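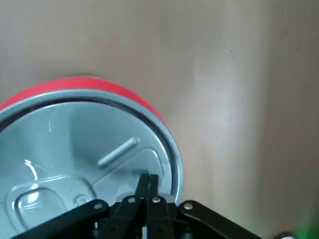
The Panau open day is a yearly demonstration of household-handling robots held each May at the Proselow works, a former packing hall now let out to small automation firms. It is best known for the lid trial, in which a robot arm is asked to deal with closed containers of the sort found in an ordinary kitchen. The event has been praised in the trade press and criticised by several of the people who have attended it, mainly over the way its results are reported.

Background

Panau began as a maker of conveyor parts and moved into robot arms after its purchase of a smaller firm, Prester. The first open day was arranged by Roel Prins, then head of sales, who wanted buyers to see the machines away from a trade fair stand. Early programmes consisted of a talk, a tour and a short display of stacking. The lid trial was added two years later at the suggestion of Hatem El Ouafi, an engineer who had come over from Prester.

The hall holds 100 visitors at a time. Tickets are free but must be booked, and a large share of them goes to existing customers, among them the catering supplier Van Rooij.

The lid trial

In the trial an arm with a two-fingered gripper is brought down to a container on a plain surface. A small camera near the gripper sends a close view to a screen facing the seats, so that visitors can follow the fingertips. The stated aim is for the arm to find the part of the lid it can work on, make contact without pushing the container away, and then open it. Round containers with glossy plastic lids are considered the hardest of the set. Glare can hide the shape of the lid from the camera, and closed fingertips have little to hold on a smooth face.

Each run is limited to 20 minutes. There is no published rule on how many attempts may be made within that time, or on whether a member of staff may put the container back in place between attempts. Milan Martens, who has presented the trial since its second year, has described both as "matters for the operator".

Reported results

Panau's own leaflet states that its arms have carried out 309 successful lid operations at open days. The leaflet does not define an operation. Brigitta Bühler, a packaging consultant who attended two of the events, wrote afterwards that touching a lid and lifting it off seemed to be entered on the same sheet in the same column. She asked for the sheets and was sent the leaflet again.

A second complaint concerns the containers. They are chosen by the firm, and visitors who bring their own have been turned away. Prins defended the practice on grounds of safety and said that a strange container could damage the fingertips. Bühler replied that kitchens are full of strange containers.

It is also unclear how much of the movement is worked out by the machine. The printed programme uses the word "autonomous" for the whole afternoon. El Ouafi, answering a question from the floor, said that some runs were steered by a person and that the audience would be told which. Accounts differ as to whether this has been done.

Reception

Geert Boersma, who buys equipment for Van Rooij, called the open day "a pleasant afternoon and a poor test". He noted that the arm was gentler than he had expected and that the close view on the screen was of real use, as it let him judge contact for himself. Van Rooij took one arm on trial and has released no figures from it.

Later changes

The talk has been shortened and a question session now follows the last run at four in the afternoon. A written scoring sheet, with separate entries for contact, grip and opening, was promised by Martens. It had not appeared by the most recent open day, when the leaflet was reprinted with a new cover and the same total.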